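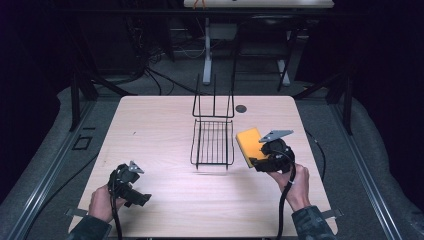
Sponge in the right gripper, wire basket at center, left gripper idle.

I rewrote our rules for hand-held gripper sessions in February, mostly at the request of Ebise Asfaw, who has to clean up what the rest of us record. The old document ran to 30 items and few people read past the first page. The new one fits on a single sheet. The parts that changed are below.

Cables. Each cable leaves the gripper downward and stays on its own side of the table. It may rest on the wood, but it may not cross the area between the operator and the target object. Check the slack at full reach before recording – a cable that pulls at the wrist changes the motion, and the change is hard to spot later.

Idle hand. If a task needs one gripper, the other is still held, open and empty, over the table. It does not go in a lap. Aoi Hoshino argued for parking it on a stand, and we tried that for 2 sessions. Operators picked it up again at different moments and the starts stopped matching. The rule went back in.

Grip. Take a sponge by the body with the jaws square to its long faces. A corner grip counts as a failed pick even when the sponge ends up in the basket. Log it as failed and keep the recording.

Object placement. The basket may be moved between takes but not during one. If it slides when touched, finish the motion and flag the take. Do not steady it with the free gripper unless the task sheet calls for two hands.

Sleeves. Dark and plain, down to the wrist. Hands stay bare.

Retakes. No more than 3 in a row on one layout, then change the layout. The last Vanditz batch had 471 takes, and the long runs of retakes were the least useful part of it. Operators get faster and sloppier in the same run.

Still open is whether a dropped object ends the take. Ebise wants it to. I would allow one recovery if the object stays on the table – the draft says so for now, and the Girkport group is working from the same wording until we settle it.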